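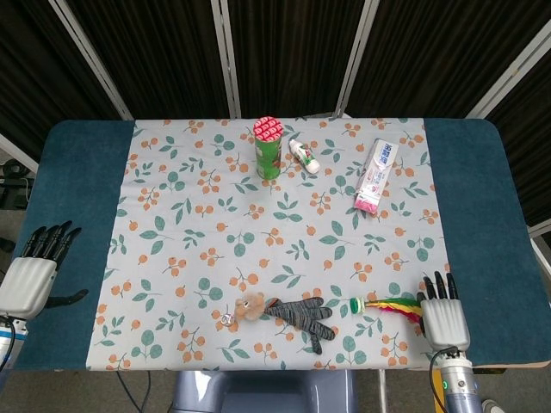
Flundar, 5/1/20

Talk notes: do we need the tablecloth?

Start with the cloth. Gray-blue, orange berries, sage leaves. Ask who would buy it. Wait for hands. Then ask who has a table at home that it would fit. This one leaves wide strips of teal felt showing at both sides, and I'd call that the wrong size. The shop would call it a runner.

My doubt, stated early so people can argue with it: a printed cloth makes a table harder to keep clear. Bergþóra Juhl says the opposite, that a nice cloth shames you into tidying. I have heard this for years and would like to see one shamed person.

Go through what has landed on it. Green snack can at the back, lid on. Small white bottle lying on its side. A pink and white box, the toothpaste sort. Teddy-bear head on a gray knitted body, key ring next to it. Feather toy. Ask the room which of these belongs on a table. I'd accept the can.

Keys: pause here. People always say "but I know where they are." Silver on a busy print is a poor place to look for keys in a hurry. Kiprono Tanui will want to talk about hooks. Let him have 3 minutes.

Feathers. Red, yellow, green, against orange berries. Pretty, I admit. Still a toy.

The Stisten people recommend a basket for "table drift." I bought one in November. It is now a thing on the table. (Don't oversell this, they are in the second row.)

If time is short, skip the part on felt. If not: felt grabs crumbs, and a cloth over it slides less than on bare wood. That's the one point I'll give the cloth side.

Questions. Someone will ask about washing. Cold, and iron it on the back.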